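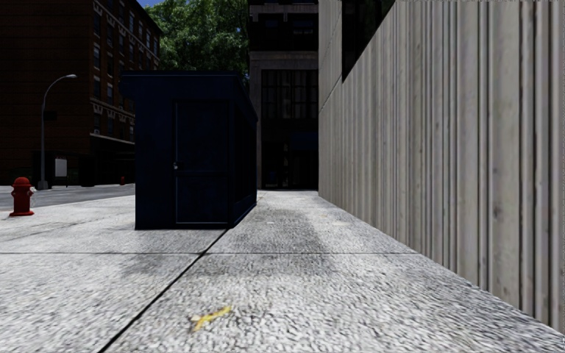
Slide 1. Title only. Leave it up while people sit down.

Slide 2. The site. Zerthorpe lies on a gravel terrace north of Ulwood. Trench 3 was opened in January and measured 30 metres by six. The topsoil came off by machine, everything below it by hand.

Slide 3. Finds totals. 517 sherds of pottery, of which 123 are rims or bases. Give both figures slowly. The rest are body sherds and date poorly on their own. Mention the single copper-alloy brooch here, but save the detail for slide 5.
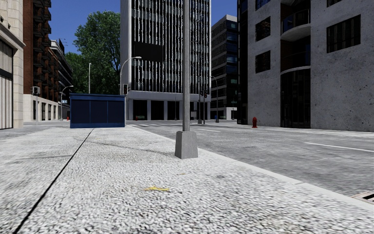
Ulwood, Mon 5 October

Slide 4. Sequence. Three phases of ditch, each cutting the last. The earliest has no pottery at all — say plainly that it is dated only by its position. Phase two holds most of the grey ware. Phase three was backfilled in one go, judging by joining sherds found at the top and bottom of the fill.

Slide 5. The brooch. Bow type, pin missing, from the upper fill of phase two. X-ray shows an iron spring. Not to be used as a date for the ditch being dug, only for its filling.

Slide 6. Objections. Read out the note on the draft.

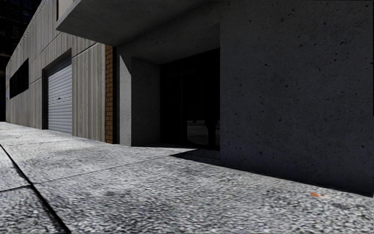 Tudur Prydderch writes that the brooch could have been old when it was lost, and that the grey ware should carry more weight than it does in the draft. Accept the first point. On the second, the fabric series is still being checked against the Baxter collection.

Slide 7. Next steps. Soil samples to be sieved, archive to follow. Thank Alfie Ellwood for the section drawings. Questions.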